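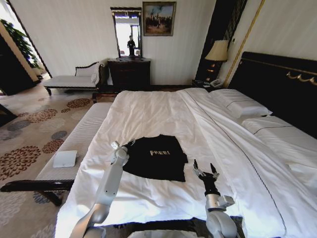

**Unit 6: Notice periods and labor supply**

Reading: Vávra, chapter 2. Bring the Mundmont tables on Saturday.

A notice period is the time between the day a worker or employer announces the end of a contract and the day it ends. It affects hiring in two ways:

- It delays the start date of a new hire.
- It raises the cost of a bad match, as both sides stay bound for longer.

**Definitions**

*Vacancy*: a paid post that is open and for which the employer is taking steps to recruit.

*Time to fill*: days from posting to signed offer. Notice served at the old job is left out.

*Time to start*: time to fill plus remaining notice. Students mix these up every year – check which one a table reports.

**Worked case: Mundmont**

The survey covers 900 employers, of which 319 reported at least one open vacancy in November. The share is 319 / 900 = 35.4 percent. This is a share of employers. It says nothing about the number of posts, and it can't be read as a vacancy rate.

Median time to fill was 19 days. Adding a notice period of two weeks gives a time to start of 33 days for a worker who resigns on the day of signing.

**Agency staff**

Rotich treats agency workers as a separate group. Their notice is often a day or less, so the two measures nearly match. Pooling them with permanent staff pulls the average time to start down.

**Problem set**

1. Recompute the Mundmont share with the 19 smallest employers removed, assuming none had a vacancy.
2. Explain why a longer notice period could lower turnover and still raise time to start.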